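Ticket 2230: Bin shifts on table, back panel paint worn
Status: Open, awaiting parts
Location: Skutwood, sorting room
Reported by: Waraporn Yensuk
Assigned to: Andor Rácz

Reported problem: the gray metal bin slides on the wooden table when items are taken out. Paint is coming off the panel between the two compartments. Reporter asks whether the bin needs replacing.

16:30 A. Rácz. Checked clamps at the two upper corners. Left one moved 3 mm under hand load. Reseated both. No further movement. 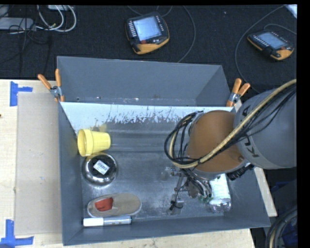
Main compartment, clamps on upper corners. Scratches on lower part of back panel.

Wear on the panel is confined to the lower portion. Floor of the bin is scuffed in the middle, no action needed. Contents at time of check included a yellow cup and a steel bowl with its barcode label still on.

Label on the bowl to be removed before it is next washed. Adhesive residue clogged the sink strainer in November.

Update, R. Szalai: touch-up paint requested from Trandasberg. Replacement declined. Keep ticket open until the panel is repainted.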